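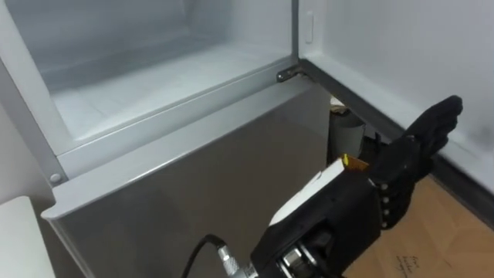
Kylie Faulkner would like it known that the work has become quieter, and that she had expected to mind this more than she does. Her remark opened the staff meeting in January and is repeated in this gallery with her permission.

Automation at Letside: The Work at Hand

The robot hand shown at the open refrigerator door belongs to the appliance section, where Bravent introduced automated handling on a single line. The section has 60 employees. No positions were removed when the line changed over, but many duties were reassigned.

Employees who formerly opened and closed doors for an entire shift now set up the stations, review stopped cycles and decide when a unit should be pulled for a closer look. Each person completes 50 hours of training before working alone at a station. Some 2000 units have passed through the section under the new arrangement.

Kvido Jurčo coordinates the training schedule and accepts requests for a change of station. Comments on shift length, noise and break times may be left at the section office until 4 p.m.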